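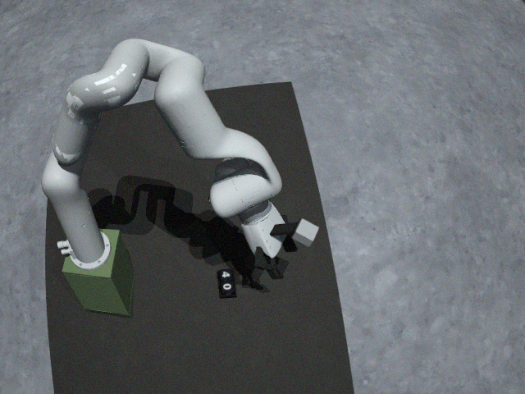 Figure 3. Rendered view with a dark gray tabletop and a mottled gray floor.

4.2 Surface darkness and reading comfort

The second part of the survey concerned the desks at which the residents of Ustovstead read and write in the evening. Former studies of home lighting, among them the one by Kubiak, gave most attention to the lamp and very little to the surface under it. We think that this surface deserves its own treatment. A reader looks at the page, but the desk fills a large part of what the eye receives, and a strong difference between the two can become tiring after one hour or more.

We sent 2,000 questionnaires in May and received 1,430 which were complete enough to use. Each household was asked to compare its main desk with a printed card of gray steps and to write down the closest step. Households which owned more than one desk answered only for the one used most often after dinner. The answers were entered by Delia Paredes and checked a second time by Baltasar Ulloa. In 62 cases the two readings of the handwriting did not agree, and these cases were left out of the comparison.

Dark desks were more common in the older district of Dakov than in Bolliten, where most of the houses are new. Residents with dark desks complained more often of glare from white paper, especially when a single lamp stood close to the page. Residents with pale desks complained less of the paper and more of reflections from the desk itself. The complaints were weakest in rooms where a second light was on behind the reader.

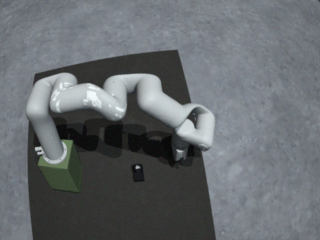
Figure 4. Dark tabletop with a small black object bearing a white numeral "4".

To see if the distance of the lamp could explain the result, we visited 300 of the households and measured from the bulb to the middle of the page. The distance was shorter in Dakov, but the difference between dark and pale desks remained when we compared only lamps of similar distance. Visits on Sunday were avoided, as many families use the desk for meals on this day and the lamp is then moved.

One limit of the method must be mentioned. The printed card is matte, while many desks are varnished, and several residents wrote that they did not know which step to choose. We return to this question in Section 5.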